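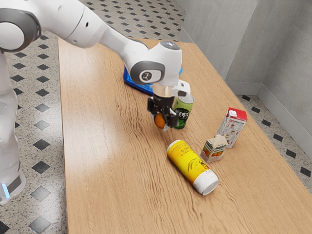
Figure 2: Simulated tabletop environment. The arm holds the orange ball above the table, with cans, cartons and the blue tray nearby.

4.2 Clutter and grasp choice

We tested whether a policy trained on single objects still picks a sensible grasp when other items stand close to the target. Each layout was drawn at random from the Skunmont object set and rendered in the simulator (Figure 2). Cans could be placed upright or on their side. We ran 576 trials per policy, with a limit of 200 control steps each, and counted a trial as failed if any item other than the target fell over.

The baseline follows Hsueh and Taşdemir and scores grasps from the target's shape alone. Our version adds a penalty for finger paths that pass near a neighbouring item. The weight of this penalty was set on seven held-out layouts and then left unchanged. Most of the remaining failures involved a carton standing directly behind the target, and we return to these in Section 5.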